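Questions and Answers: Caring for Embellished Knit Tops

Sturnthorpe Clothing Exchange - help pages, written by Kanyarat Nilsuwan. Last changed 2021-09-04.
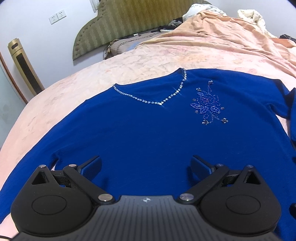 Blue knit top with rhinestone neckline and beaded flower, laid out on the bed.

Many members write to me about tops with stones and beads, more than about any other kind of clothing. I collected the questions that come most often. If your question is missing, please write to the exchange desk and I will try to add it.

Can I put a top with rhinestones in the washing machine?

First read the label inside the garment. If it says hand wash, please follow it. If it says that machine washing is allowed, turn the top inside out, close it in a mesh bag and choose the shortest gentle cycle with cold water. Do not wash it together with jeans or anything that has a zipper. For my own tops I always wash by hand, also when the label permits the machine.

How do I wash it by hand?

Fill a basin with cool water and mix in a small spoon of mild detergent before the top goes in. Turn the top inside out and press it softly under the water. Leave it for 10 minutes, not longer. Then change the water until no more foam comes. Please do not rub the part with the beads, and do not twist the top to get the water out. Roll it in a clean towel and press with your hands.

The label is cut out. What should I do?

Treat it as hand wash, cold water. Test a hidden place first with a wet white cloth, for example on the inside of the hem. Strong blue and red knits can give color for several washes, so keep them alone in the basin. If the glue behind the stones looks yellow or feels soft, it is better to ask a cleaner.

Where should I dry it?

Flat, always. A wet knit is heavy, and on a hanger the shoulders become long and pointed. Put a dry towel on the bed or a table, lay the top on it and bring the sleeves and the neckline into their right form with your hands. Turn it over when the upper side feels dry. Keep it away from the heater and from direct sun, which can make a bright color pale.

Can I iron around the beads?

You can, but from the inside only, on low heat and with a folded towel under the decoration. Do not put the iron on the stones from either side. For small wrinkles in the body of the top, steam from a little distance is usually enough.

There is lint all over my top. Is a sticky roller safe?

On the plain knit, yes. Do not roll over stones or beads, as the sticky paper can pull at them. A blue like the one in the photo shows every light speck, so I go over the front and the sleeves in good daylight before I fold. For the places between the beads I use a dry, soft toothbrush. If the knit has small balls, use a fabric comb and keep it well away from the decoration.

Some stones fell off. Will you still accept the top?

Yes, if not more than 3 stones are missing and there is no hole in the knit. Please tell us on the form. If you still have the stones, put them in a small paper envelope and pin it to the label, not to the front. Loose beads on a thread should be fixed with a few stitches from the back before they all come down.

How should I fold it for the parcel?

Lay the top on its face on a clean bedspread or sheet. Put one piece of tissue paper inside, behind the decoration, and one more outside over it. Fold the sleeves to the back, then fold the body one time from the bottom. Try to keep the fold line away from the neckline - a row of stones does not like to be bent. Heavy things such as shoes go at the bottom of the box.

How do I take a photo for the listing?

Spread the top flat with the neckline open, so people can see its shape. A pale cover under a dark or strong color works well, and a small pattern does not disturb. Please add one close photo of the decoration and one of the label. We had 1,482 listings last year, and those without a label photo gave me the most letters to answer.

Where can I bring my clothes?

The collection points are in Sturnthorpe, Grurberg and Rarkbridge. One bag can have up to 40 pieces. Rarkbridge will be closed during October for painting, and in this time Grurberg takes its bags also. Clothes with beads or stones should be in a separate bag with a note on it.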